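4.3 首次安装与地面找平

本节适用于 Kendwood 系列落地式除湿机。开始前请确认包装内有主机、排水软管、四只调节脚和一把 11 毫米扳手。

1. 将主机竖直静置 2 小时后再通电。运输中曾倒放的，静置时间延长至 24 小时。

2. 选定位置。机身背面与墙面至少留出 200 毫米，两侧不得遮挡进风口。

3. 木地板房间请在调节脚下加装随机附带的软垫，并顺着板条方向摆放主机。不要在地板上拖动机身，移动时由两人抬起。
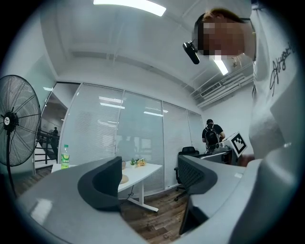

4. 用扳手旋转调节脚，直至机身不再晃动。顺时针升高，逆时针降低。调好后锁紧螺母。

5. 将排水软管接到背面下方的出水口，另一端放入地漏。软管全程应低于出水口，不得打折。

注意：不接软管时，冷凝水流入水箱。水箱装满后机器自动停机，面板显示 E2。倒空水箱并推回原位，按一次“确认”键即可恢复运行。

警告：请勿使用接线板供电。电源线破损时立即停用，并联系 Postma 服务点更换，零件编号 1157。

4.4 设定湿度

按“湿度”键选择目标值，每按一次变化 5%。卧室建议设为 50%，地下室建议设为 45%。停止操作 10 秒后，设定自动保存。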